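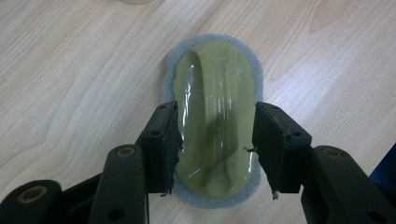 Pimgate, July

Moisture Uptake in Stored Felt and Foam Offcuts
Project report, Materials and Reuse module
Silvan Rainer and Thaddäus Danzer

1. Background
The Arero workshop sells its cutting waste by weight. Offcuts stored over winter weigh more than offcuts stored in summer, and buyers have complained about paying for water. We measured how much weight the material gains at two humidity levels and how long it takes to dry out again.

2. Method
We took 114 samples from mixed bags, all of them gray, and trimmed each to fit the weighing dish. Samples were dried at low heat until two readings an hour apart agreed, then placed in a closed cabinet over a salt solution. Weights were read every morning at 8:30. The balance was a Brosska bench model, checked against a reference weight before each session.

3. Results
Wool felt gained the most weight and was still gaining when the damp run ended. Foam leveled off early. Drying was slower than uptake for felt – in some samples by a factor of 2. Of 277 readings taken in the damp run, nine were discarded because the cabinet door had been left open.

4. Discussion
The workshop ships nearly 2,000 kg of offcuts a year, most of it felt. A fixed winter deduction would be simple to apply, but our samples varied too much between bags to support one figure. Weighing a dried sample from each bag would be more accurate – and slower. Thread and adhesive residue were not removed and may have affected the foam values.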